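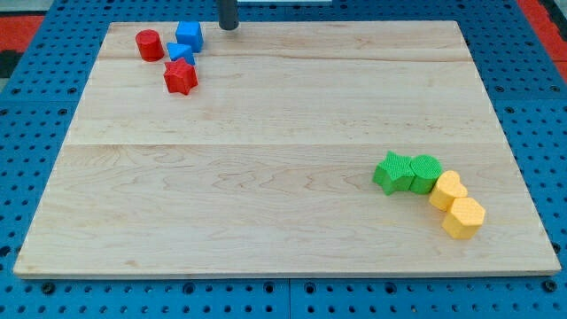 Vusivau 정원 계절 기록 README

안녕하세요! 이 폴더에는 제가 Punadham 골짜기에서 친구들과 적어 온 식물 계절 기록이 들어 있어요. 첫 꽃이 핀 날, 첫 잎이 펴진 날, 단풍이 든 날, 첫서리, 그리고 그날그날의 투덜거림까지요(비고 칸에 그대로 남겨 뒀습니다). Vusivau는 우리 동네 개울 이름이고 별 뜻은 없어요. 폴더 이름을 뭐로 할까 하다가 창밖에 보이는 걸 그냥 썼습니다.

마지막 수정: 2025년 7월 9일

들어 있는 파일

records.csv: 본 기록이에요. 한 줄이 관찰 하나이고 모두 394줄입니다.
plants.csv: 관찰 대상 개체 목록. 132개체가 있고, 같은 종이라도 나무가 다르면 번호가 다릅니다.
sites.csv: 관찰 장소 목록. 해발고도, 비탈 방향, 볕이 드는 정도가 적혀 있어요.
weather_notes.txt: 날씨 메모. 형식이 없습니다. 정말로 없어요. 기계로 읽으려고 하지 마세요.

records.csv의 열

date: 관찰한 날짜, 연-월-일 순서.
plant_id: plants.csv의 번호와 이어집니다.
stage: 단계. bud(꽃눈이 부풂), first(첫 꽃), full(반 넘게 핌), leaf(첫 잎), turn(단풍), drop(잎이 거의 짐) 중 하나.
observer: 관찰자 머리글자.
sure: 날짜를 얼마나 믿을 수 있는지. 2는 그날 직접 봤다는 뜻, 1은 며칠 사이 어느 날이라는 뜻, 0은 나중에 기억으로 적었다는 뜻이에요.
note: 비고. 한국어와 프랑스어가 섞여 있습니다.

누가 적었나

LH는 Loïc Hervieu, RC는 Rosine Coste, PM은 Pirmin Mayrhofer예요. 머리글자가 비어 있으면 접니다. 제 이름 칸을 채우는 습관이 영 안 들어서요... 빈칸을 결측으로 지워 버리면 제 기록이 통째로 날아가니까 꼭 조심해 주세요!

Loïc은 아랫마을 쪽, Rosine은 Lebrun 과수원 쪽을 맡았고, Pirmin은 해발 300미터 위의 북쪽 비탈을 맡았습니다. 북쪽 비탈은 봄이 늦어요. 같은 벚나무인데도 아래에서 꽃잎이 다 날린 다음에야 위에서 꽃눈이 부풀기 시작하는 해가 있었고, 그럴 때는 봄을 두 번 보는 기분이라 꽤 좋았습니다. 그러니 종만 보고 날짜를 평균 내지 마시고 site를 꼭 같이 봐 주세요.

계절 구분에 대해서

season 열이 왜 없냐는 질문을 제일 많이 받아요. 처음에는 있었습니다. 3월부터 봄, 6월부터 여름, 이런 식으로요. 그런데 적다 보니 풍년화는 눈 속에서 피고, 생강나무가 노랗게 터지는 동안 밤에는 여전히 물통이 얼고, 장마 전의 그 바삭하고 환한 며칠은 봄이라고 하기도 여름이라고 하기도 어렵더라고요. 그래서 빼 버렸어요. Rosine은 식물이 움직이는 순서대로 계절을 여섯 개로 나누자고 했고 저는 다섯 개가 맞다고 우겼는데, 아직 결론이 안 났습니다. 쓰시는 분이 날짜로 직접 나누시면 됩니다. 절기로 나눠 봐도 재미있어요. 경칩과 곡우 사이에 줄이 몰려 있는 게 한눈에 보이거든요.

오래된 기록

Lebrun 과수원 기록은 2000년 것부터 있습니다. 과수원 장부 뒷장에 연필로 적혀 있던 걸 Aurélien Riviere가 옮겨 적어 줬어요(고마워요, Aurélien! 그 글씨를 읽어내다니). 다만 장부에는 '사과꽃'이라고만 되어 있고 어느 나무인지가 없어서, 이 줄들은 plant_id가 A00으로 되어 있습니다. A00은 나무 한 그루가 아니라 과수원 전체라고 생각해 주세요. sure 값은 전부 1로 두었습니다.

그리고 장부는 해마다 꼬박꼬박 적힌 게 아니에요. 사과가 바쁜 해에는 한 줄도 없습니다. 빠진 해를 앞뒤 값으로 메우지 않았고, 앞으로도 그럴 생각은 없어요.

알려진 문제

산수유와 생강나무가 섞였을 수 있어요. 초반에 제가 둘을 헷갈렸습니다. 부끄럽지만 사실이에요. 꽃자루가 길게 나와 있으면 산수유, 가지에 바짝 붙어 있으면 생강나무인데, 멀리서 보고 적은 줄이 몇 개 있습니다. note에 '멀리서'라고 적힌 줄은 빼고 쓰시는 게 안전해요.

단풍 날짜는 사람마다 기준이 달랐습니다. Loïc은 잎 하나만 붉어져도 turn이라고 적고, Pirmin은 나무 전체가 물들어야 적어요. 둘을 앉혀 놓고 얘기도 해 봤는데 둘 다 안 바꾸겠대요. 그래서 가을 자료는 관찰자끼리 비교하지 마시고, 한 사람 안에서 해마다 비교하는 쪽을 권합니다.

6월 기록이 얇습니다. 꽃이 없어서가 아니고 다들 김매느라 바빠서예요. 수국과 자귀나무를 보고 싶은 분께는 죄송합니다. 자귀나무 첫 꽃은 거의 sure가 0이에요.

서리 기록은 온도계로 잰 값이 아니라 아침에 풀잎이 하얬는지를 눈으로 본 거예요. 늦잠 잔 날은 놓쳤을 수 있습니다.

여는 방법

csv는 전부 UTF-8이에요. 스프레드시트로 바로 열면 한글이 깨질 때가 있으니, 가져오기 메뉴에서 인코딩을 골라 주세요. Flutum을 쓰시는 분은 Maxence Bailly가 만든 설정 파일 vusivau.flt를 같이 넣어 두었으니 그걸 먼저 불러오시면 단계 이름이 한국어로 나옵니다. 저는 그냥 종이에 뽑아서 냉장고에 붙여 두고 써요.

쓰셔도 되나요?

네, 얼마든지요. 수업 자료든 정원 달력이든 편하게 쓰세요. 출처에 'Vusivau 정원 계절 기록'이라고만 적어 주시면 됩니다. sites.csv의 위치는 일부러 뭉뚱그려 놓았어요. 남의 집 마당이 많아서 그렇습니다. 정확한 위치를 물어보셔도 알려 드리지 않아요.

고칠 게 보이면 파일을 직접 바꾸지 말고 줄 번호와 함께 메모를 남겨 주세요. 답은 농번기에는 느리고 겨울에는 빠릅니다. 다음 판에는 Pirmin이 따로 적어 둔 이끼와 고사리 수첩을 넣을 생각인데, 수첩이 비에 한 번 젖어서 지금 한 장씩 떼어 말리는 중이에요.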